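Open Textbooks > Applied Automation > Maintenance and Setup

Chapter 4
Looking After a Hand-Held Gripper

Pick up a gripper that has been well cared for and squeeze the handle. The jaws come together smoothly, the pads meet flat along their whole length, and you can feel through your fingers the moment they touch something soft. It's a lovely feeling! By the end of this chapter you should be able to bring a tired tool back to that condition with a screwdriver, a clean cloth and an hour of patience.
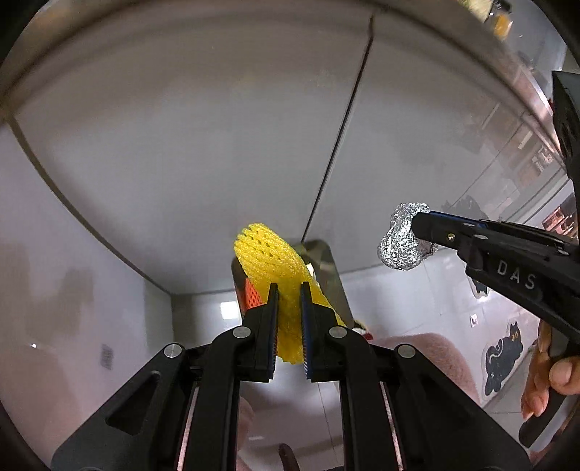
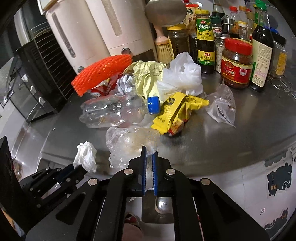 Figures 4.1 and 4.2. Paired hand-held grippers on a sorting job. In the first, the near tool has a foam fruit sleeve between its pads; in the second, its jaws stand slightly apart in front of a crumpled plastic bag.

We'll work mostly with the near tool in each figure. Find the round silver pivots on the black linkage first. Almost everything that goes wrong with a parallel gripper of this type goes wrong at a pivot, at a pad, or on the sliding parts between the arms, and we'll take them in that order.

4.1 Pivots

When you close the handle, the linkage arms swing on their pivots and carry the fingers inward together. A pivot that is too tight makes the tool stiff and tires the hand. A pivot that is too loose lets one finger arrive late, and then a thin thing like foil gets rolled instead of gripped.

Set them one at a time. Snug the screw until the arm just begins to drag, then back it off until the drag goes away. Wiggle the fingertip sideways. If you feel a click, go back in a hair. Do the matching pivot on the other side before moving on, and resist the urge to tighten everything at the end "for safety" - that undoes the work you just did.

Damián Cuevas, who ran the bench at our Flastton workshop when these notes were first put together, marked each screw head with a dot of paint after setting it. A quick look at the dots before a shift showed him which ones had crept. In October he logged a pair of grippers through 1380 closings, and the first dot to move was on an outer pivot.

4.2 Pads

The blue pads do the real holding. They are textured, and texture collects dirt. Look at the materials in Figure 4.2: wrappers, soft plastic bags, crumpled paper, a foam net. Sorting work like this can leave grease and crumbs on a pad long before the pad is worn out, so always clean before you decide to replace.

Wipe along the texture with a damp cloth, let the pad dry, and close the jaws slowly on a strip of plain paper. Pull the strip. It should resist evenly from the tip of the jaws to the root. If it slips at the tip only, the pads are probably not parallel, and you are back to section 4.1. If it slips everywhere, the pads are finished. Change both pads together. A new pad facing an old one will pull light objects to one side.

4.3 Rails and handle

The slim silver rails visible between the arms in Figure 4.1 need very little from you, and that little matters. Wipe them dry and clean. Don't flood them with oil, which holds grit and eventually finds its way to the pads. Then open and close the tool slowly through its full travel and listen. You will learn to hear a crumb!

Finish at the handle. It should return on its own when you let go. Try it pointing up, pointing down and on its side, the way it will be held in use.

4.4 Setting up a pair

Two grippers used together should feel the same in both hands. Set the first, put it down, set the second, then swap hands and try again. Students at our Zamudio course usually find the second tool goes far quicker than the first, and the best of them go back and improve the first one afterward.

Before you read on: take one gripper from the rack, run the paper strip test, and write down where it slips. You'll need that note for Exercise 4A.

Reader comments (3)

tundari_bench
The paint dot trick is great. We use nail polish, and it survives cleaning better than the marker we had before.

R. in Surer
Section 4.2 saved me a set of pads. Mine were only greasy. One question - does the paper strip test work with receipt paper? Mine keeps tearing near the tip.

tundari_bench
Receipt paper is too thin, in my experience. Try ordinary printer paper cut the same width as the pad.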